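Did the Zillmont finale really confirm that Ever is Rangel's daughter?

Posted by mothlamp on 12/01/2023

Okay, I just finished season two of Zillmont and I need to talk to somebody! In the last ten minutes Hye-jin Yeo's character finds the parish book with the 1864 entry in it, and she says "so she was his all along." My roommate takes that as proof that Ever is Rangel's daughter. I thought she meant the house. Then Yeo did that podcast interview and said "people heard what they wanted to hear in that line," and now my whole group chat is fighting. Did I miss something in an earlier episode? I've watched the Fostton episodes twice and I'm still lost (happily lost, I love this show so much).

Ju-won Kwon

Oh, I love this one! Go back to episode four, the dinner at Fostton. Rangel asks Ever how old she is and she says 23, and he puts his fork down and leaves the table. Nothing else is said for the rest of the meal. Then in the finale the letter he never mailed is addressed to a girl "who will be 29 when this is opened," and if you line that up with the fire, the dates fit her and only her. The house was already sold by then, so I don't see how the line can be about the house.

Yeo also laughs right after she says the thing in the podcast, and it doesn't come across in the write-ups. Listen to the audio if you can, it's a great interview all the way through and she talks a lot about learning to row for the lake scenes.
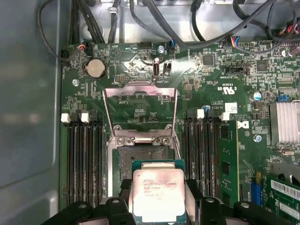

pinegrove698 disagrees, and wrote that the letter could just as easily be for the sister. We never see a first name on it, only "my girl," and the sister would be the right age too. Plus the writers have pulled this trick before, remember the ring in season one? I think Yeo was telling us to slow down. Great theory though, and I'd be thrilled to be wrong.

tallulah_b

its the daughter. they basically say so in the trailer for season three, out in February. so excited!!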